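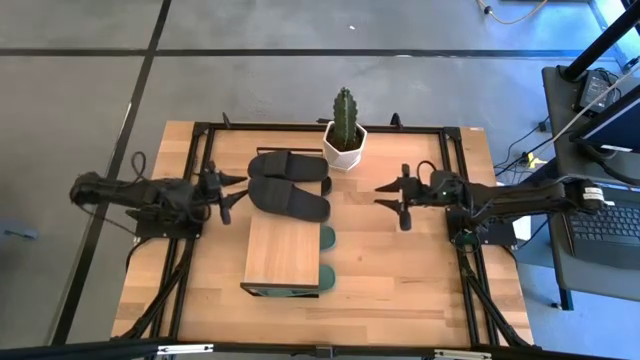 Opening (don't rush it)

Hello, thanks for having me, say where I'm from. Thank Mabli Nicholas for the lift and the biscuits.

So, I learned to drive on a hill in Latden, in my uncle's van, and I thought that made me good at hills. Then I moved to Podell, where the only way to my flat is a lane so steep that the bins have to be tied to the railings! Pause here, someone always knows the lane.

Ask: who's rolled backwards at a junction with a queue behind them? Hands up. Put mine up first.

The first January

Tell the handbrake story. I stalled 5 times outside the bakery, and Hưng Quan came out in his apron and stood in the road waving the traffic round me (he'd never met me, he just wanted his delivery to get through). Do the arm movements.

Then the bus. The driver switched his engine off and opened his newspaper. I could see the crossword.

If they're laughing, stay on this. If not, skip to Timo.

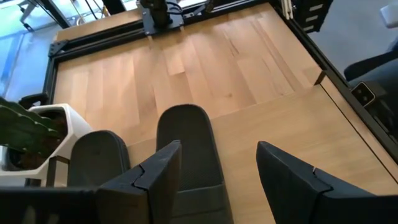 Timo and the two lessons

Timo Harms used to teach learners and he gave me 2 lessons for a bag of plums. He made me sit at the bottom of the lane with my eyes shut and listen for the bite, over and over, until I was sick of the sound of my own clutch. Then up we went. He hummed the whole way, which I found very annoying and now do myself.

What he told me, read it off the card: "Feet slow, hand slow, then go. The car behind can wait."

Mention that Đạt Diệp thinks this is rubbish and that I should've bought an automatic. He's here tonight, so look at him when I say it.

Getting to the top

11 weeks before I got up in one go. Rang my mum from the top, engine running, hazards on, and she thought I'd had a crash. Do her voice.

I still take the long way round when it's icy, by the way. Say so, I don't want anybody trying it.

Ending

Back to the bakery, and Hưng's free bun. Then questions. Lộc Sầm has the microphone, wait for it this time.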